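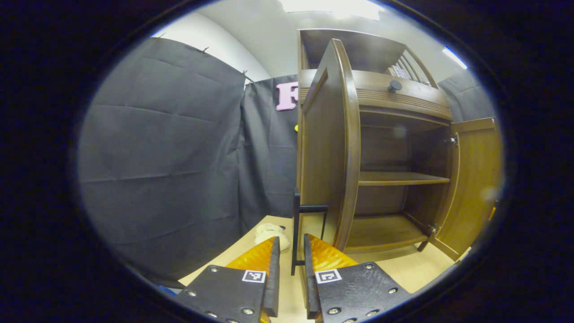 Fig. 1. Brown wooden cabinet on a pale wooden tabletop.

Household Goods and Their Paper Trails
Handout 4: Reading a Probate Inventory
Instructor: Rima Salameh
Feb 21, 2022

Before you start

Bring the Clisstead packet. If you have lost the Clisstead packet, borrow one and copy it out by hand, as the clerks did, and you will come to class with a new sympathy for their spelling.

Last time we looked at wills, where people say what they would like to happen. This week we look at inventories, where two or three neighbors walk through the house after the funeral and write down what there is. The will is full of God and daughters. The inventory is full of buckets. Most historians I know end up preferring the buckets.

What an inventory is

A probate inventory is a list of the movable property of someone who has died, with a value beside each item or group of items. It was made so that debts could be paid and heirs could argue from the same piece of paper. Land is usually left out. So are things the appraisers thought belonged to someone else, things too cheap to bother with, and things that had quietly gone home with a cousin before the appraisers arrived.

Keep that last group in mind. A house with nine chairs and no spoons did not eat with its hands. Somebody got to the spoons first.

The Stanville set

We will be using the Stanville set, which runs to 546 inventories. The originals are in bound volumes and the transcriptions were done over many years by several hands, some of them patient. Where a transcriber has put a question mark in brackets, believe it. Where a transcriber has not put a question mark, believe it a little less than you would like to.

Of the 546, there are 148 that go room by room. These are the ones everybody wants to use, for obvious reasons, and you should be suspicious of that. Appraisers named rooms when there were enough rooms to get lost in. A two-room house gets one long paragraph. If you build your picture of the town from the 148, you will have a town full of parlors.

Words that do not mean what you think

Furniture. Often means fittings. "A bed and furniture" is a bed with its hangings, sheets and blankets, and the furniture may be worth three times the bed.

Bed. Often means the mattress. The wooden part is the bedstead. A man with four beds and one bedstead is less odd than he sounds.

Cabinet. A small private room in some places, a box with drawers in others, and occasionally a case for things the owner wanted visitors to ask him about. Read the rest of the line. If it has something standing in it, it is probably the room. If it is standing on something, it isn't.

Press. A cupboard, usually for linen or clothes. Not a machine, except when it is one. The cheese people and the linen people used the same word and did not consult us.

Chest, box, trunk, coffer. We will spend half an hour on these and you will leave less certain than you came. The appraisers themselves changed their minds between one room and the next.

Old. Means old. Also means worn, unfashionable, or "we would like this valued low, please."

Lumber. Not planks. Things nobody is using and nobody has thrown out. See also your own closet.

Case in point: the Yammine house

Item 31 in your packet is the inventory of a widow, the Yammine household, five rooms and a shed. Read it through once without taking notes. Then go back and follow the appraisers' feet. They start in the front room, go up, come down by what must be a different stair, and finish in the yard. You can tell about the stair because the kitchen comes after the back chamber and before the shed, and people carrying an inkwell take the short way.

Now look at the back chamber. One bedstead, a press, a small cabinet "with the key wanting," a parcel of books and a cheese. I have taught this document for years and I have no theory of the cheese. Past students have offered several. One was eleven pages long and got a good grade for nerve.

The cabinet is more useful. It is valued with its contents, and the contents are not listed, and the key is missing. So what did they value? Either they could open it anyway, or they picked it up and shook it, or they wrote down a number that nobody in the family was going to fight over. All three happened in Stanville. Decide which you think is most likely here and be ready to say what on the page makes you think so. "It feels that way" is not on the page.

On values

Do not convert to modern money. Every year somebody does, and every year we learn that a cow cost as much as a used car or as little as a sandwich, depending on the website. Compare inside the document instead. What is the bed worth against the cow? What is the linen worth against the table it is kept near? In the Yammine inventory, textiles beat woodwork by a long way. A plain piece of joinery could be made by a man down the road. A good blanket stood for months of somebody's winter.

Watch for round numbers too. When every line in a room comes out even, the appraisers were getting tired, or it was raining, or dinner had been mentioned. Precision tends to come back when they reach the silver.

Using the Florar index

The Florar index lists objects by keyword, 2,049 entries at last printing, of which 1,981 point to the right page. The rest are being looked into. Search under every spelling you can think of and then say the word aloud in a bad mood and try that. "Cubbard," "cobert" and "cupbord" are all in there. "Cupboard" is also there, under a different letter, for reasons that predate me.

For next time

Read items 31 to 36 in the packet. Pick one inventory and draw the floor plan it implies, rooms in the order the appraisers walked them. Rulers are allowed. Mark anything you had to guess with a dotted line — if you have no dotted lines at all, start over.

Write one page on a single object from your inventory: what it was called, where it stood, what stood near it, what it was worth next to its neighbors. One page means one side. The margins should be ones I recognize as margins.

Anyone wanting to write on the cheese should see me first.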